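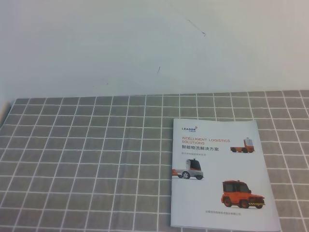
Ticket: Camera check fails on cell 2, flat items
Site: Mirdale
Opened: February 17, 2022
Priority: normal
Status: open, waiting for part

Problem as reported

The arm in cell 2 stops before the first pick and shows "surface not found". It happens mostly with flat paper items. Boxes are picked without trouble. The morning shift restarted the Clumura controller two times and the message came back both times.

Entry 1

I put the cell in manual and parked the arm at home, outside the camera view. Then I took the old item away and laid down the Leador brochure, the one with the title Intelligent Logistics Solutions. It is thin and mostly white, so it is a hard item for the camera, and the orange vehicles on the cover give the software something to hold on to.

The camera finds the brochure. It does not find the table. On the screen the grid is recognised near the bottom of the view, and then the overlay goes wrong on the left side, where the cloth has creases and the white lines bend. The software expects straight lines there.

Entry 2

I looked in the Mfaume manual for the calibration limits. The grid error must be under 5 pixels. Ours was 14. I repeated the measurement with the room lights on and off and there was almost no change, so I do not think it is a lighting problem.

I also checked the camera bracket by hand. It is tight. The lens was cleaned in October and I cleaned it again now, with the dry cloth only.

Entry 3

Second thing I noticed: the software reports a small object on the wall behind the table. There are two dark marks on the wall, one of them a longer scuff with a small hook at the end. The check area was drawn too high and goes over the edge of the table, so the longer mark is inside it. I tried to wipe this mark with a damp cloth and it did not come off. I lowered the top border of the check area to stay below the seam between wall and table. The object report is gone after this change.

Please do not move the border up again when you load the old settings. The old file still has the wrong value. I saved the new one under the name incombe_cell2_low.

Entry 4

I pulled the cloth from the left side and fixed it again with the clips under the table. Error went down to 9. Better, but still outside the limit. The creases come back when the cloth is released a little, I think it has stretched after so many cleanings. Ironing was tried last year on cell 1 and the lines became more crooked than before, so I did not try it.

For the test I widened the tolerance and ran 60 cycles with the brochure. The arm stopped in more than half of them on the left part of the table and in none on the right part. This agrees with the overlay on the screen. I put the tolerance back to the normal value after the test.

Reply from Incombe support

Thank you for the clear log. We agree that the cloth is the cause of the grid error. A wider tolerance is not recommended, the suction cup can arrive too low and fold the paper. Please order the stiff mat with the same grid size. Calibration must be done again from the beginning when the mat is in place, and the old calibration file should be deleted first.

Entry 5

Mat is ordered. Until it arrives, cell 2 can run boxes in automatic. Flat items only on the right part of the table, please, and with one person near the stop button.

To do when the mat is here:
Remove cloth and clips
Clean the table top, no solvent
Lay the mat, grid parallel to the front edge
Delete old calibration, run new one
Repeat the 60 cycles with the brochure, left and right
Send the result to Incombe and close the ticket

Open question for support: does the new mat need the same clips, or does it stay in place by its own weight? The data sheet does not say it.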